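Candy, November

2 comments | 4 shares

Up before seven. It was still dark and the kitchen floor was cold, so I put on the thick socks and made coffee before I looked at any lists. I had meant to write yesterday and fell asleep with the notebook on my chest. Nothing much happened yesterday anyway. I bought sugar, returned the wrong light bulbs and paid the water bill.

The candy for Siiri's party is what has taken up my week. She is moving to Plulavine at the end of the month and Rasmus wants to have people over before she goes. He is doing the soup and the bread, Harsh is doing the drinks, and I said I would do a candy table because I thought it would be easy. I pictured a bag of candy tipped into a bowl. Siiri heard about it and said that when she was small there was a store on her street where you scooped your own into a paper bag, and that she could still remember the noise it made. So now it has to be scooped.

I borrowed two scoops from Theophilus, who used to run a coffee stand and keeps everything. One is plastic and cracked at the neck. I gave that one back. I also ordered paper bags from Dunstan, the small size, and they came in the wrong color, a kind of mustard. I decided I don't mind mustard.

What I couldn't settle was the trays. I had been thinking of jars, and I still had jars in mind as of last night. Deividas said jars are fine for looking at but people knock the scoop on the glass, and if the jar is tall they have to stick a whole hand in to get the last of it. He is right about the hand. A tray is open and low, and you can go in from the front. An oval one has no corners for things to get stuck in. The gray top and the pale walls are plain enough that candy doesn't have to compete with anything, and with two oval trays side by side near the middle you can see right away what a small candy table needs in the way of space.
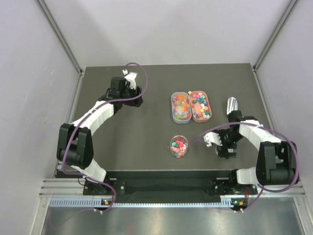
Late morning

Went to Flestport for the candy. The bus was late and then there were two in a row. The store has moved the bulk bins to the back, next to the pet food, and the smell back there is strange. I bought wrapped caramels, soft fruit pieces and a bag of hard mints that I will probably regret, as only Harsh eats them.

I wanted licorice. They had none. The man said try again in 10 days, and I said the party would be over by then, and he said well, then you won't need it.

I had my own list from last night and I followed most of it:

Fruit pieces – yes, the larger bag
Caramels – yes
Mints – yes, see above
Licorice – none
Chocolate – no, too warm in Rasmus's front room with the stove going
Twine for the bags – forgot

Carried it all home in the backpack with the candy at the bottom. Mistake. The caramels are a little flat on one side now. They will taste the same.

Lunch was eggs and the end of the rye bread. I tried to read for half an hour but kept getting up to look at the platter situation. I own one big platter, the blue one with the chip, and one round dish that I use for keys. Neither is right. The platter has no real rim, so anything round goes straight over the side as soon as you push at it. I tested this with the mints. I found most of them under the stove.

Afternoon

Deividas came by at two with his mother's trays. They are cream colored and have a good lip all the way around. He stayed for tea and told me about his trouble with the landlord, which is the same trouble as in the spring. The hall light, the mail, the man upstairs. I don't think he wants advice. I gave him some caramels to take home.

After he left I washed the trays and dried them by hand. Then I set up a trial on my own table to see how the scooping would go. I did it with fruit pieces first, then with mints. The fruit pieces stick together a bit and come up in one lump if you go in too steeply. The mints run away from you.

I wrote down what worked so I can tell people, or put it on a card:

Fill the tray to a little under the rim.
Go in low and push forward.
Tip the scoop back before lifting.
Hold the bag open with the other hand, or have a friend do it.

The bags don't stay open by themselves. I tried folding the top edge down once, like a cuff, and this helps a lot. With the cuff, a bag will stand up on its own as long as there is something in the bottom. I did 12 that way, just the cuffs, while listening to the radio. There was a long program about bridges.
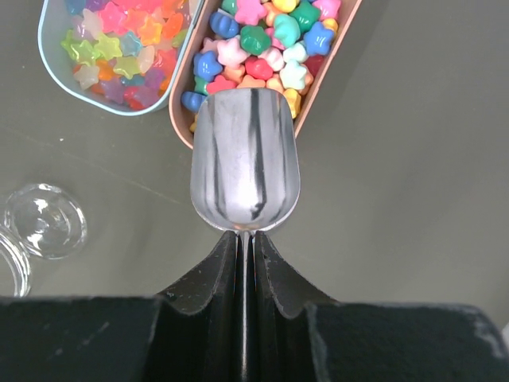 I have been going back and forth on which scoop to keep out for the party, and it has taken up more of the afternoon than I'd like to admit. My own is a flour scoop, wide and square at the front, and it digs into the bottom of the tray and stops dead. It also holds far too much for a small bag. The kind I want is long and narrow in the bowl, U-shaped, with straight sides and a rounded tip, so it can lie over the front rim of a tray the way the silver one seems to with the pink tray of candies. The round end goes in among the candy without catching, and the sides keep the pieces from rolling off on the way over to the bag. The slim handle is good too. My flour scoop has a handle like a hammer. I will take the one Theophilus lent me, which is closer to the long kind, and leave mine in the flour.

I like the pink for a tray, I have to say. Deividas's mother's trays are very nice but cream next to a mustard bag looks like a waiting room. I thought about lining them with paper. Then I thought about the paper sliding around under the candy and tearing, and people getting bits of it in their bags. Left them plain.

Called Rasmus to ask how wide his side table is. He didn't know. He went to measure it and was gone so long that I did the dishes with the phone on the counter. It turned out he had no tape measure and was using a cookbook. Four cookbooks wide, he said, and a bit. I asked which cookbook. It's the Pradier one, the big one, and I have that as well, so I could lay it out on my own table and mark it with tape. Both trays fit end to end with room left for the bags on the right. Siiri is left-handed but most of the others aren't.

He also asked if I could bring chairs. I have two folding ones and the stool.

Evening

Soup from the freezer. I had labeled it "soup" and nothing else. It was lentil.

Siiri stopped in at six to drop off the plant I am taking over from her. It is bigger than I remembered and it won't go on the windowsill, so for now it lives on the floor by the bookcase. She saw the cuffed bags on the table and I had to tell her what they were for, though I guess she knew already. She picked one up and shook it. Then she put a few mints in it with her fingers and shook it again, and she said yes, close, but the ones at the store had been harder. I didn't mention the scoop.

We talked for more than an hour. She has found a room in Plulavine with a view of a parking lot and a small piece of the river. She hasn't packed anything except books. I told her to start on the kitchen, and she said she only owns one pot, so it will not take long. She wants me to visit in the new year. I said I would. I have not looked up the trains yet.

After she left I put the candy back in its bags and clipped them shut so that it doesn't go sticky overnight. The fruit pieces had already gone a bit tacky on the top layer from sitting out all afternoon. For the party I should fill the trays late, right before people come, and keep the rest in the hall where it's cool. Wrote that on the back of my hand and then here as well.

Still to do: twine, a cloth for under the trays, ask Harsh if he has ice. Give the blue platter to somebody. Water the plant, but not until she says.

It has started raining. I can hear it on the bins. Going to bed with the window shut and the socks on.

12 comments on this month's entries

Recent entries
The wrong light bulbs
Two coats and no hat
Rasmus makes bread, second try
Cleaning out the hall closet
A slow bus to Flestport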